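Visit to the Raptis workshop, Fandville

Joanne Hollis and I went over in April to look at sorting arms before we put a figure in next year's equipment budget. Ryan Goodall met us and took us straight to the test area.

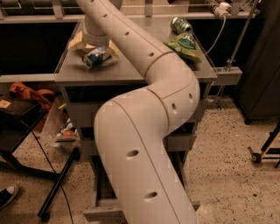 Reading time: 3 min

The work was drinks cans and snack bags on a grey metal surface, close enough to what comes off our own line at Gindness. I asked for crushed cans and got them. Joanne spent her time on the floor space, as our bay is tight and the arm needs more room at the elbow than the drawings suggest.

Ryan's quote lists the gripper fingers separately, at £300 a set. He advised budgeting for 5 sets in the first year. The stand is another £3,321, and delivery is extra – we need that in writing.
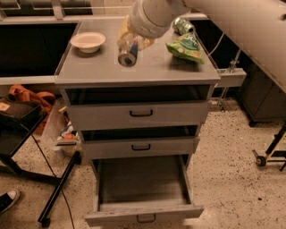 Gripper at an aluminium can, drawers open underneath.

Still to settle before we order: training for three staff, who pays for call-outs, and whether Furkum can match the price on the stand. Jouko Turunen wants the power supply checked at our end first. Ayanda Zulu has the full quote if anyone wants to read it.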